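Akuvico opens refill and rinse bench at Stovdale

For immediate release, June

I've been running Akuvico out of the Stovdale warehouse for two years now, and the thing people ask me for most is a sturdy bottle they don't have to chuck out. So we're finally doing it! From Sunday, our new bottle bench is open, and you can bring your empties in and take them home full of laundry liquid.
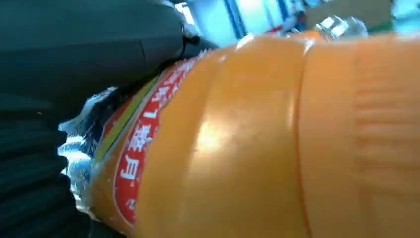

Laundry bottles get knocked around more than anything else in the house (mine lives on top of the dryer and falls off weekly), so I'm fussy about which ones we take back. I like a moulded grip, the kind with ridges running across orange plastic, for hands that are already soapy. Labels can stay on, whatever language they're in.

The bench itself is a big green tabletop, and we lay the bottles down on their sides while we look them over.
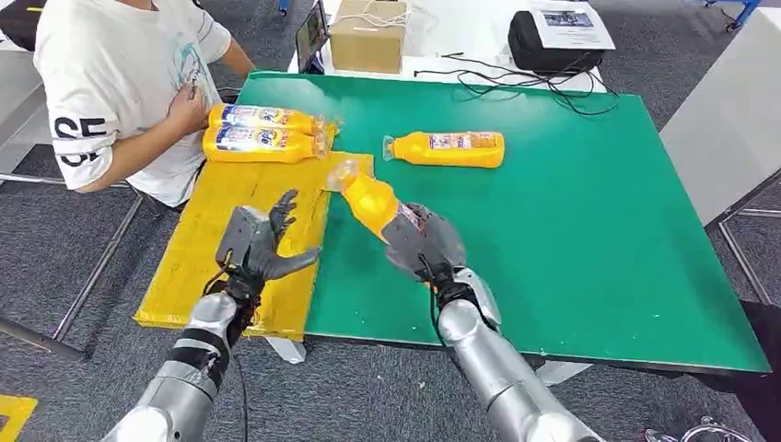
What to bring

Any clean plastic laundry bottle with its own cap, up to 8 per household per visit. Colour doesn't matter, though my favourites are still the bright ones with bubbles all over the label.

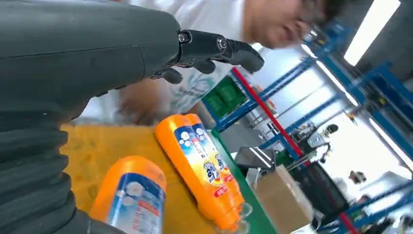 What it costs

A refill is $17, whichever scent you choose. Our friends at Cao are supplying the liquid, and Killero is looking after deliveries for anyone who can't get to us.

We're hoping to see 1,000 bottles come back across the bench by the end of the year, which sounds like a lot until you look in my laundry cupboard.
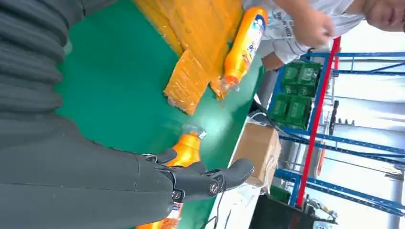
If your local school or footy club has a pile of empties, give us a ring first and we'll organise a time. Media are welcome to drop in from 8 in the morning, and I'm happy to chat.

Contact: Akuvico, Stovdale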